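Planner rejects the goal above the plate, but only for the left arm

Gollano
posted 18 Mar 2019

We run two arms over one table. The right arm plans well. The left arm answers "no valid goal" for the plate, although the inverse kinematics finds a solution. I tried over 40 start positions and two different planners. Both arms load the same description file, mirrored. The table at the time of the error:

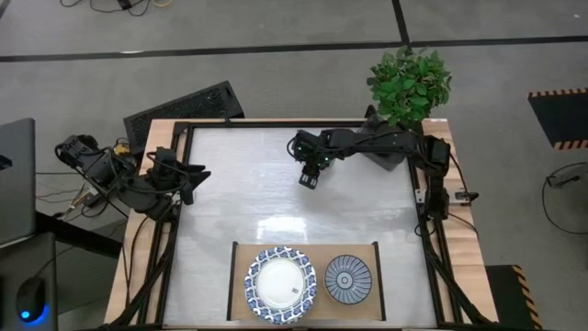
Answers

Abrehet Mersha
If IK succeeds and the planner still refuses, look at the collision check first. In our setup the left base was 19 mm wrong after mirroring, so the planner believed that the forearm was inside the black frame. Please do this:

Turn off collision checking in simulation only, and plan again.
If it passes, print the contact pairs.
Measure the left base by hand and compare with your file.

Also check your object model. Dishes can stand close together or on their side, and one big box around all of them makes every goal invalid. We use one mesh for each dish – slower, but the goals are correct.

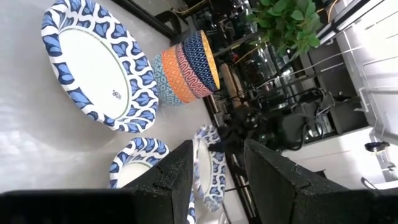

Wrist view: bowl on its edge between the fingers, stacked bowls lying behind.

Groruma
Just raise the planning time. I set 11 seconds and it was fine for me.

Gollano
Thank you both. More time did not change anything. The contact pairs show left forearm and frame, so I will measure the base tomorrow.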